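Relgate hardware store to keep phone orders after move

April 2020

Doucet Hardware will stay in Relgate and will keep taking orders by phone after it moves to its new premises on Mindlow Road, owner Czesław Ziółkowski has confirmed.

The store has been on the corner of Tromano Street for 54 years. Its lease ended in January and the building's owner has sold the site. Mr Ziółkowski said he had looked at leaving town but decided against it when a smaller building came up two streets away.

"Most of our customers walk in or ring up," he said. "If we went out to the highway we would lose the ones who walk."

The new shop has less than half the floor space of the old one. Paint, timber and garden supplies will be cut back, and the nursery section will close altogether. Plumbing parts, fasteners, keys and locks will stay, along with the sharpening service for mower blades and kitchen knives.

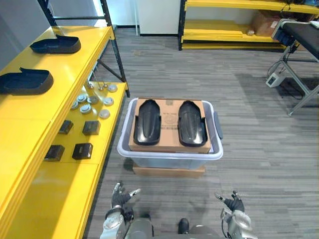 Small parts make up most of the store's sales, and Mr Ziółkowski said they would get the best space in the new layout. He wants the stock where staff can see it and reach it without a ladder. Round metal fittings set out on an open yellow shelf, with black trays on the shelf over them, are closer to what he has in mind than the deep wooden drawers of the old shop. Those drawers will be sold once the move is done. Several people have already asked after them, and anyone else who is interested can leave a name at the counter.

The store began taking phone orders in a serious way last month, when it limited the number of people inside. Customers ring before noon and pick up from the side door in the afternoon. Staff can also drop orders off within the town boundary for a flat charge of $6. Pensioners pay nothing.

Tirta Goh, who has worked at the counter since leaving school, said the phone had hardly stopped in the first week. People at home were fixing taps, gates and flyscreens they had been putting off for years — and many did not know the name of the part they needed.

"They describe it and we work it out," she said. "Sometimes they bring the old one to the door and hold it up."
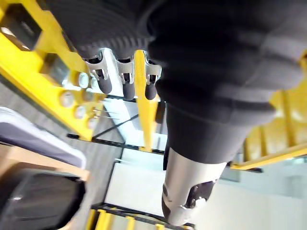
She has started a notebook of the questions that come up most often, with the thread sizes and part numbers written beside each one. It will be kept next to the phone at the new shop so that weekend staff can use it too.

The move will be done in stages over two weeks. The Tromano Street shop will stay open until the last load has gone, although some lines may be hard to find during that time. The phone number will not change.

Accounts held by local tradespeople will carry over as they are. The store has up to 700 account customers, including farms outside the town, and each will be sent a letter with the new address and a map of the rear loading area. Trucks will need to come in from the lane, as there is no stopping on Mindlow Road in the mornings.

Mr Ziółkowski said there would be no opening event for now. Gift vouchers bought at the old shop will be accepted at the new one.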